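Search stories, makers, places
Comments (7)

The Quiet Pleasures of Black Cloth

I have spent a good part of my life around fabric, first in my grandmother's sewing room and later in rented apartments where I made all my own curtains because nothing in the stores ever fit the windows. In all that time I gave black cloth very little thought. It was what you bought for a costume, or for lining a coat, or for a tablecloth when you were giving a Halloween party and didn't want the punch to show. Then last August I spent a long, warm, talkative afternoon with Nahuel Garrido, and I have been running my fingers over the black bolts in every fabric store since.

Garrido cuts and sews drapes at Drallance, a workshop above a tire store on Barajas Street, at the top of a staircase so narrow that the longer rolls of cloth come in through the window on a rope. He works in almost nothing but black. There are backdrops for school auditoriums, linings for display cases, skirts for stages and covers for things that need to sit in the dark, and there are a great many tabletop surrounds, which turned out to be the part I wanted to hear about, and which he was very happy to talk about for as long as I had coffee in my cup.

"People think black is black," he told me, unrolling the end of one bolt on top of another. "Come over to the window with it."

So I went over to the window with it. One piece was nearly brown. One had a faint green cast, like an old priest's jacket, and a third, which I would have sworn was the darkest of them all when it lay on the table, lit up silver along every thread as soon as I tipped it. That was the shiny one, he said, and he would not sell it to anybody who meant to put a lamp near it. The one he likes best he calls Plusura, after the mill's name for it, and it looks like nothing much at all. It's dull and soft, and it creases if you look at it sideways.

Creases, I should say, are the great argument of the trade. There are people who want their cloth stretched tight as a drum, every wrinkle steamed out, and there are people like Garrido who let it hang. He has had this argument with his own sister, who sews at the next machine, and I gather that neither of them has given an inch in years.

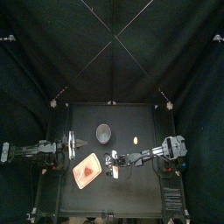 A cloth surround for a table has to do two jobs at once, hanging well and staying out of the way, and the hanging is the part you learn slowly. Cut the panels too small and they pull at the seams, cut them too generously and you end up with a puddle of fabric on your work. The happy middle is the kind of slack you can see down the left and right sides, where the black cloth falls in soft folds and has a few small wrinkles in it, and I find that I like it much better than I would a flat wall. Your eye slides right past it and lands on the small things sitting out on the tabletop. The pale star-shaped knobs along the back edge are a different matter. I would be tempted to cover those with little black caps, though my mother, who believed you should always be able to find the thing you need to loosen, would have left them just as they are.

The ceiling is where most home attempts go wrong, and I say so as somebody whose first attempt went very wrong. I had draped an old bedsheet, dyed in the bathtub, over a card table frame so I could take decent pictures of my grandmother's buttons before dividing them up among the cousins. By dinnertime the middle had sunk so low that it was resting on the button jar. Garrido laughed harder at this than I thought was strictly kind, and then he got out a pencil and drew me a roof on the back of an order slip – a bit of line run from corner to corner, crossing in the center, with the cloth given its own support so that the sides don't carry the load.

He also told me to throw the bedsheet away. I haven't, but I did buy three yards of proper cloth from him, and another three when I found I'd measured for a table I no longer own.

Then there's the dust. Anyone who has worn a black sweater in a house with a cat will know where this is going. A black tabletop shows every crumb and every bit of thread, and a black cloth drinks them in and holds on to them. At Drallance they go over finished panels with a stiff clothes brush, always in the same direction, and finish with a barely damp sponge. No lint rollers, which leave something sticky behind that only brings in more. Garrido's brush is an old Setus with half its bristles gone, and he has turned down at least one offer to replace it. He brushes while he talks, long downward strokes, and I noticed that by the end of the afternoon I had picked up a spare brush and was doing it too.

Care beyond that is simple enough. Roll the panels, don't fold them, if you have a closet long enough. Keep them out of a sunny room, where the best black in the world will go rusty along the top edge in a couple of summers. Wash only when you must, in cold water, alone, and hang them up heavy and dripping so that the weight pulls the worst of the wrinkles out. He does not iron, ever. His sister does, and there we are back at the argument.

I asked him, toward the end, how many surrounds the two of them had made. He didn't have to think, as it's all written down in a ledger by the door, every order with its measurements and a snip of the cloth stapled beside it. The last line, when I looked, was number 916. The snip was Plusura, with one gray cat hair caught under the staple.

My own surround is up in the back bedroom now. The roof stays where it should and the left side hangs lower than the right. I have gotten through most of the buttons, all but the mother-of-pearl ones, which my cousins are already squabbling over.

Share this story 916

Get our stories by email. Enter your address to join the newsletter. You can unsubscribe at any time.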